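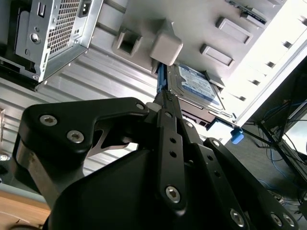 La pinza, dentro de la caja abierta, con el conector azul. Relato de Kátia Marinho.

CONECTOR AZUL

Otra vez, dijo Okabe.

Dalva aflojó los dedos del mando. Le sudaban. Las nueve de la noche, miércoles, y en la nave de Carkbridge solo quedaba encendida su mesa. La caja del ordenador abierta, la fuente de alimentación arriba, el disco en su bandeja. Y la pinza esperando a que ella respirara.

Otra vez qué, dijo. Si la última salió.

Salió fea.

Fea. Diez demostraciones buenas le habían pedido en Warkwood, diez, y llevaba siete. El contrato decía buenas, no bonitas. Pero Okabe miraba la pantalla con la cabeza ladeada, como miran los médicos las radiografías de otro.

Entras dudando, dijo. Te paras antes del clip. Mira. Ahí. ¿Ves? El brazo va a aprender eso.

¿El qué?

La duda.

Dalva no contestó. Volvió a poner la mano. En el monitor, la pinza negra subía por delante del panel acanalado, despacio, demasiado grande para aquel hueco. Siempre parecía demasiado grande. Cuatro años desmontando ordenadores en el taller de Figueiredo, con las uñas, a veces con los dientes, y ahora tenía que hacerlo desde una silla, a dos metros, con unas manos prestadas que no le decían nada. Ni si apretaba. Ni si el plástico cedía. Lo oía, eso sí. Un clic pequeñito. Había aprendido a esperar el clic.

Su padre le enseñó así. Le cogía la mano por encima, la suya enorme, llena de grasa, y hacía el movimiento con ella dentro. No explicaba. No tires del cable, tira de la cabeza, eso fue lo único que dijo en todo un verano. Después la soltaba y a ver.

¿Empiezo?, dijo Okabe.

Espera.

¿Estás cansada?

Estoy pensando.

No pienses, que se nota luego en la curva.

Le dio la risa, no pudo evitarlo. Okabe tambien se rió, un poco tarde. Luego pulsó grabar.

Entró por abajo. El dedo izquierdo rozando la sombra de la fuente, el otro pegado. Arriba, el clip beige. El conector azul colgando justo debajo. La cabeza, no el cable. Cerró. En la pantalla las puntas estriadas se juntaron sobre el azul y por un segundo le pareció notarlo en las yemas, una tontería, el mando era de plástico liso y no vibraba.

Ahí iba la duda. La sintió venir, en la muñeca. La misma de siempre. La que tenía a los doce años, con la mano del viejo encima, cuando él notaba que ella se frenaba y se frenaba tambien, sin decir nada, hasta que se le pasaba.

Se paró.

Okabe abrió la boca. La cerró.

Dalva contó para dentro, no mucho. Y tiró recto.

Clic.

Esa, dijo Okabe. Y luego: pero te has parado.

Ya.

¿La borro?

En la silla de al lado, el bolso, el abrigo, el móvil con dos llamadas de su hermana, del hospital seguramente, que llamaría otra vez a las diez. Dalva se secó la mano en el pantalón.

No la borres, dijo. Que aprenda a pararse.

Okabe se rascó la nuca. Apuntó un ocho en la hoja, al lado puso algo entre parentesis que ella no alcanzó a leer, y se levantó a enchufar otra vez el cable.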